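Brereo Washroom Supplies: progress report to Pemia, Mar 22, 2024
Prepared by Belmiro Quintela

The soap dispenser trial is now in 33 washrooms, up from 12 at the last report. Refill pouches from Plota fit all of them, which their brochure had promised and we had declined to believe. Leaks are down to 10 units, mostly on the second floor, where people hit the lever like it owes them money.
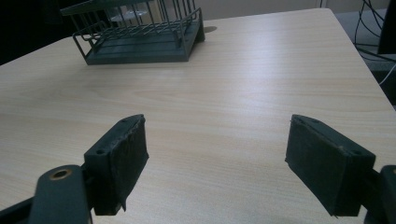 Tabletop with a light wood-grain finish.

Nicanor Escobar wants the unscented foam in the Cabello building by October. The lavender drew 13 complaints and one request for more lavender. Remaining funds cover the switch, but no new brackets.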